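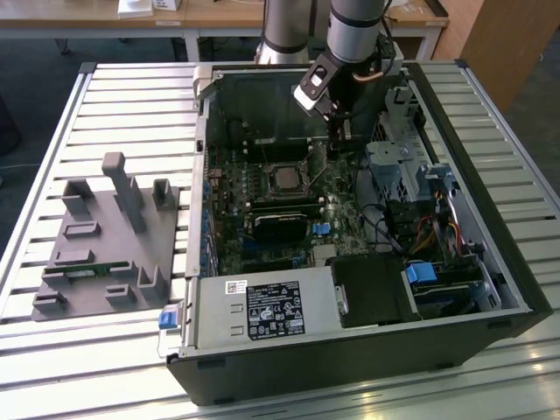 Brazo robótico sobre un ordenador de sobremesa abierto, con la placa de fijación al lado.

Opinión > Automatización > Normas

Las reglas para desmontar equipos con robots suelen hablar de vallas y paradas de emergencia. Hacen falta, pero dicen poco de la pieza. En Stendden pedimos que cada tarea fije por escrito dónde se apoya la pinza y con qué fuerza máxima.

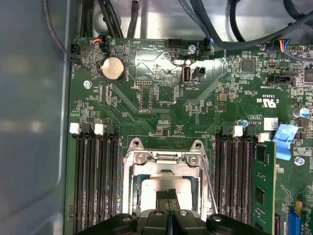

Los dedos de la pinza, sobre el disipador metálico del procesador.

Un límite único para toda la placa no sirve: un zócalo y un módulo de memoria no aguantan lo mismo. El borrador de Uvetus ocupa 40 páginas y dedica 2 a este asunto.

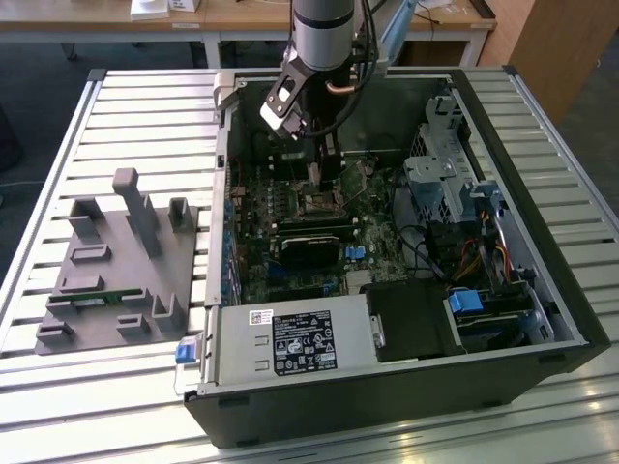 BUENAS PRÁCTICAS

También debería ser obligatorio un sitio asignado para cada pieza. Un soporte a medida cuesta poco y facilita la revisión. 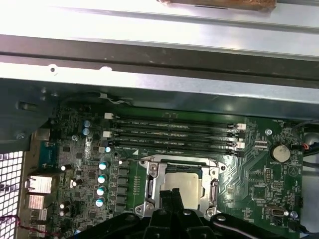 La pinza sujeta una carcasa negra del refrigerador junto al procesador.

Jatoi propone registrar solo los fallos. Yo registraría todos los contactos y guardaría los datos unos 3 meses.

Compartir 3 | Comentarios 2
Inicio Opinión Normas Contacto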